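Operations newsletter: field services

Driverless inspection rounds on the Rostow section: where things stand

Since May the weekly inspection of the access tracks on the Rostow section has been done by a driverless ground vehicle, the unit most of the crew now call the Susadeck after the name on its control software. Tuesday, October 20, 2020 is the date set for the handover from trial to regular service. The points below cover what the change means for the inspection crew, the grading crew and the dispatch office.

Under the old arrangement two people drove the tracks in a pickup, stopped at each marker post and filled in a paper sheet. The sheet had one line for surface, one for drainage and one for verges. Entries such as "soft in places" were common and could not be compared from one week to the next. The vehicle logs pitch, roll, wheel slip and forward images at a fixed interval, and the software assigns each stretch a roughness value between 0 and 2000. A value above 647 puts the stretch on the grading list. The threshold was set by the grading crew after they walked the same stretches with the trial data in hand, and they can ask for it to be moved.

The weak point is gravel over mud. Loose stone on a damp base gives a low reading on the first pass and a much higher one after a loaded truck has used it. The vehicle also has trouble finding the side of a track where there is no curb and the grass has grown in. During the trial it stopped and asked for help 19 times, and most of those stops were for this reason. Dust and low sun account for the rest. 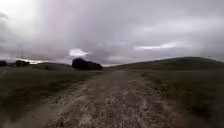
A stop is handled from the dispatch office. The operator sees the last forward image, marks a path by hand and releases the vehicle at walking speed. If no path can be marked, someone has to drive out. The target for releasing a stopped vehicle is six minutes, and the trial met it on all but three occasions - two of them during a radio outage at the Bangash mast.

Staffing is unchanged in number. The two inspection posts have been rewritten as remote operator posts, with a field day every second week. Gheorghița Neagu, who drove the pickup round for eleven years, has moved to the dispatch desk and wrote the operator checklist now in use. Her main complaint concerns drainage. From the pickup she could get out and put a spade in a culvert mouth. The forward images do not show whether a culvert is blocked until water is standing on the track, and by then the repair is larger. For this reason drainage has been taken out of the automated round and is now checked on foot on the field days.

The grading crew reports fewer trips to stretches that did not need work. They also report that the list comes in order of roughness, when they would like it in driving order. Nakoston, the contractor for the software, has agreed to add a second sort option in the next release. Until then dispatch will reorder the list by hand before the morning briefing.

Pay grades for the two operator posts are still under review. The remote operator course takes four days and is open to anyone in field services who holds a current site driving permit. Names go to the dispatch office. The pickup stays on the section and may be booked in the usual way - the key is now kept at the dispatch desk, and the mileage book is in the door pocket.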